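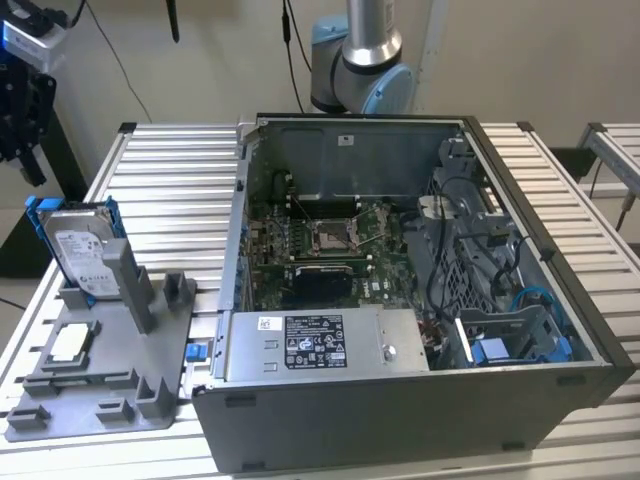
Kinaesthetic teaching is a way of giving a robot a new skill by taking hold of its arm and moving it through the job. Motors in the joints go slack enough to follow the hand, while sensors record every angle along the way. Its close cousin, teleoperation, keeps the teacher at a distance, steering with a joystick, a headset or a smaller copy of the arm. Both are a delight to watch when the job is a fiddly one, and few jobs are fiddlier than computer assembly. A processor has to go into an empty socket with a thin lever arm beside it, and a hard disk in its blue caddy has to come cleanly out of its slot in a fixture plate. Fixtures like this one, printed with pegs and locating blocks, give parts a known starting place.

Origins

Lead-through methods were first used for paint spraying, where the path of a skilled sprayer's wrist was very hard to write down as numbers. Early systems simply played the movement back. Modern ones learn from many showings and can cope when a part has shifted a little — a wonderful step forward.

The Pedside trials

The Pedside workshop, led by Mared Rowlands, compared the two methods on desktop computers. Her team gathered 1,335 showings in all, 875 of them by remote control and the rest by hand. Hand guiding gave smoother paths, but the teacher's arm often blocked the camera's view. Remote control left the view clear, though newcomers tended to press too hard because they could not feel the contact. The later Castine set, published on September 8, 2018, added force readings to over 4,000 showings and is still a joy to explore.

Terms

A single recorded attempt is called a demonstration or episode. Hellström notation, used in the Pedside papers, marks the moment of first contact in each one.

See also: Jasavano controller; force feedback; imitation learning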